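Teaching Cell Walk-Through: Hand Guiding and Remote Control
Motport, bay 2, November
Inspected by: Ginevra Ruggiero
Cell lead: Zsolt Virág
Task being taught: pick and place with toy food and tableware

Ratings are OK, FIX or OPEN. OPEN means I was told it was fine and wasn't shown.

SECTION A. BEFORE ANYONE TOUCHES THE ARM

A1. Stop button within reach of the person teaching. OK
Comment: Pressed it twice myself. The arm held position both times.

A2. Second stop within reach of the observer. FIX
Comment: There is one, on a hook, behind the observer. Zsolt says people know where it is. People know where a lot of things are until they need them.

A3. Speed limit set for teaching mode. OPEN
Comment: The Nivent settings page shows a limit. The log I asked for, to see whether the arm obeys it, had not been exported when I left.

A4. Operator trained on both methods. FIX
Comment: 14 people on the sign-off sheet, and the sheet has one column. It doesn't say whether they learned to move the arm by hand, by remote, or both. These are different skills and I won't accept one signature for the two.

SECTION B. TABLE AND OBJECTS

B1. Objects are soft or light enough to be dropped. OK
Comment: The ketchup bottle is fabric. You could drop it all afternoon.

B2. Object positions recorded before each demonstration. FIX
Comment: I asked how the team knows the bottle starts in a different spot each time. The answer was that everyone moves it a little. That isn't a record.
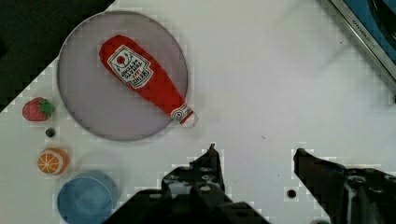

B3. Clearance at the fingertips. OPEN
Comment: The procedure claims the operator will "naturally" stay above the tabletop. I watched 28 demonstrations and wrote down two where the fingers touched it. Neither was flagged by the operator. Both were saved as good examples, so the robot is presumably now learning to scrape.

B4. Plate and cups cannot slide into the arm base. OK
Comment: No complaint from me.

B5. Holes in the tabletop covered or kept clear. FIX
Comment: Small ones, but a fingertip could find one. Cover them or write down why you don't.

SECTION C. REACH AND CABLES

C1. Cable at the gripper has slack through the full taught path. OPEN
Comment: Fine over the middle of the table. Nobody could show me the far corner, and "it never goes there" is what the operator intends, which is no help when the remote link lags.

C2. Cases and bags off the work surface. FIX
Comment: The big black case has to come off the table. I was told it stays outside the reach of the arm. Reach was worked out from the Govell drawing, and the drawing has no gripper on it.
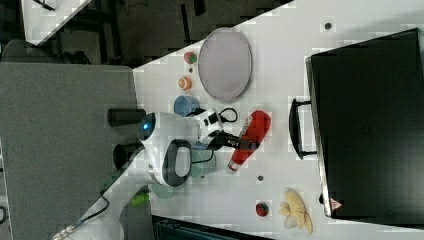 C3. Standing position marked for hand guiding. FIX
Comment: No floor mark. I saw operators lean in from three different sides, one of them with an elbow over the base joint. Tape costs very little.

C4. Remote operator has direct sight of the table. OK
Comment: With reservations. The remote seat does have a line of sight, but most operators watch the screen the whole time and would not notice a hand coming in from the side.

SECTION D. WRIST CAMERA

D1. Both fingertips in view with the gripper open. OK
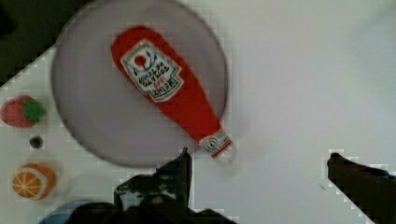
Item D1. Wrist view, gripper open, ketchup bottle lying across the plate.

D2. Picture quality good enough to steer by. OPEN
Comment: Edges come through blocky. The Stüber manual calls this acceptable for teaching. I'd like to hear that from an operator who has done a full shift on it.

D3. Delay between hand control and arm motion measured. FIX
Comment: Quoted to me as "about nothing." Please measure it and send a number.

RESULT

Supervised use only, one person teaching and one at the stop. No unattended playback of taught motions until A2, B3 and D3 are closed. Zsolt disagrees on B3 and has said so in writing, attached. I have read it and B3 stays open.

Signed: G. Ruggiero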